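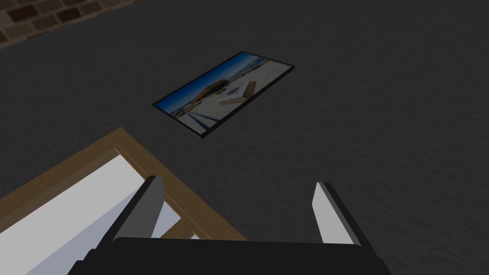 Remembering Hämäläinen: a talk with Martti Kettunen

December 2, 2022 | Staff, Drurnmont

Home | Obituaries | Services | Contact

Kettunen wrote the obituary for his aunt, Mrs. Hämäläinen of Drurnmont, who died in October. Took him 3 nights. "First try was all dates," he says. Church, school, married at 19. "My sister read it and said, where is she in this?"

So he started over. Put in the pies, the bad driving. Left out an old fight with teh cousins. "They know."

Service was small, 18 people. Cards still coming. He reads them after supper, answers most. "She would of answered all."

Contact us | Back to top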